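A morning at Naltov's open day, with our shopping list in my pocket

I went up to Valdale on 20 February 2024 for the Naltov open day, mostly to find out what our budget would really buy. We've got money for one bench and one set of hand-held grippers, and it has to be agreed in March, so I was the annoying visitor asking for prices at every door!

The arms were lovely (they always are) but well out of our reach, so I spent most of my time with the hand-held tools. Naltov lends them out by the day before you commit, which I hadn't known, and I've put us down for 15 days.

What wears out

I asked about spares at the Druna stand and got a much better answer than I'd hoped for. Finger pads are £67 a pair, and a full finger set is £225. I'd put nothing at all in our sheet for either – oops. A tool can be perfectly usable with scuffed, ragged edges on the fingers, but I'd still want a spare set in the drawer from the start.

Benches came up too. I'm fond of a plain pale wooden top with a metal rail down the side, and I'm not paying extra for a fancy coating when a grey mark or two on the wood bothers me so little.

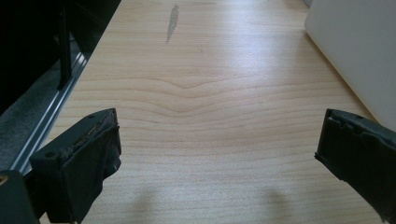
What I'm asking for in March

One bench, two finger sets, four pairs of pads and £100 for bits and bobs. Nedelcu have promised me a second quote on the rail, so the bench figure may still move.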